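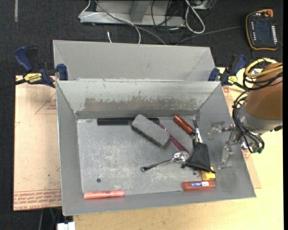 The Mulcahy Lost Property Office holds items left on Claltberg buses, trams and station premises until an owner claims them or the holding period ends. Items of high value, such as telephones and wallets, are kept in a locked room. Small everyday articles go into gray metal bins, where a spoon may lie beside a slim pen until each has been entered in the register. Owners are asked to describe such articles as fully as they can.

How long are items kept?
Most items are kept for 21 days from the date they are handed in. Passports and other identity documents are passed to the issuing authority after 6 days. Food is discarded on the day it is received.

How do I report a loss?
Complete the Tunix claim form online or at the counter. State the route, the direction of travel and the time of your trip. A claim number will be sent to you by e-mail. Please do not submit a second form for the same item; this places your claim at the end of the list.

Is there a fee?
No fee is charged for keys, eyeglasses or medical aids. For all other items, the handling fee is posted at the counter and must be paid before the item is released. Cash and cards are accepted.

Can someone else collect my item?
Yes. The person must bring a signed letter from you, a copy of your photo ID and their own photo ID.

Can items be mailed?
Items weighing up to 850 grams can be mailed within the country at the owner's expense. Liquids, knives and batteries cannot be mailed.

What happens to unclaimed items?
Usable items are offered at the public sale held each January in the Grustano hall. Sale items cannot be returned or exchanged.

I left something on a regional train. Can you help?
Regional trains are run by a separate operator. Please contact the operator directly.

Contact: Mulcahy Lost Property Office, P.O. Box 2825, Claltberg | © Mulcahy Lost Property Office | Back to top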